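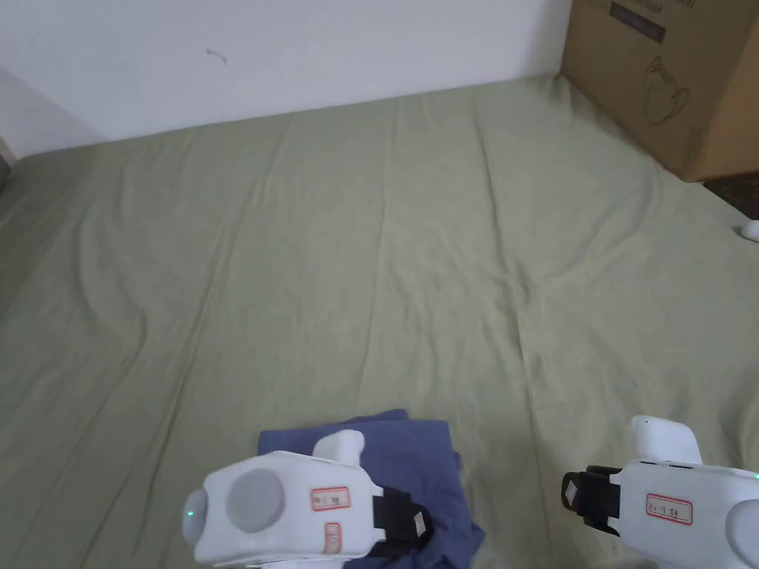
A day at the Verkia book fair

August 21, 2021

I had wanted to visit the book fair in Verkia for several years, and this summer I finally took the early train from Idine, with an almost empty rucksack and a list of novels which I had written on the back of an envelope. The journey takes 47 minutes. I read during all of it, so I can tell you nothing about the landscape.

The fair is held in the old grain hall behind the station. One pays at a small window, receives a paper bracelet and goes in by the side door. There were 362 seats for the readings, with a space left between them, and the tables of the publishers stood along the walls. I am told that before the pandemic it was so full that people had to walk in one direction only. This time it was possible to stop, open a book and read two pages without an elbow in the back, and I must confess I liked it.

I began with the table of Kwan, a small press that publishes mostly translated fiction. They print 1,000 copies of each title and do not often print again. I bought a novel about a family whose eldest son leaves to fight in a war that is not his. The subject is heavy and I was afraid of a book which wants to teach me something. I have now read the first half, and the author is careful. The mother is the best character. She continues to iron the son's shirts, and the writer does not comment on it, she only mentions the shirts again every few chapters. The father is weaker, he speaks too much like a newspaper. There are also some mistakes of printing, for example a cousin who changes his name on one page and gets it back on the next.

The first reading I attended was on the question of how a novel can speak about violence that is still going on. Three writers sat on the stage. One thought that fiction needs twenty years of distance. Another said that readers cannot wait twenty years, and that a bad novel today can still be useful. I did not agree with this, but I have thought about it since. The discussion was held in two languages and the interpreter was excellent, although her microphone was switched off for the opening minutes and half of the hall was looking at each other.

At noon I ate a cheese pie in the courtyard. It was good but there was only one stall and the queue was long, so I recommend bringing something from home.

In the afternoon I visited the room of Flukik, which is a reading circle and also a small magazine. They print short stories by people who have not published before. On a shelf they had some 100 old issues for sale, very cheap, and I chose four by their covers. In one of them is a story about a border guard who learns to knit, and I would have paid the price of the whole issue for its first paragraph. The other stories in it are of mixed quality. Two of them end with a dream.

The last event was a reading of war poems in the smaller room upstairs. I am not a great reader of poetry, and the stairs were hot. I stayed for the half of it, then I went down to look once more at the tables. Many sellers were already packing. I found there the second book of my list, a thin novel of letters between two sisters, with a damaged corner and for that reason at a lower price.

For those who wish to go: the hall is cool in the morning and warm after three o'clock. Cards are not accepted at every table. The programme is printed in very small letters, but a large copy hangs next to the entrance. The last direct train back to Idine leaves before the evening reading is finished, so one must choose, or sleep in Verkia. Kwan will bring out its next two titles in September, and I have asked them to keep one copy of each for me.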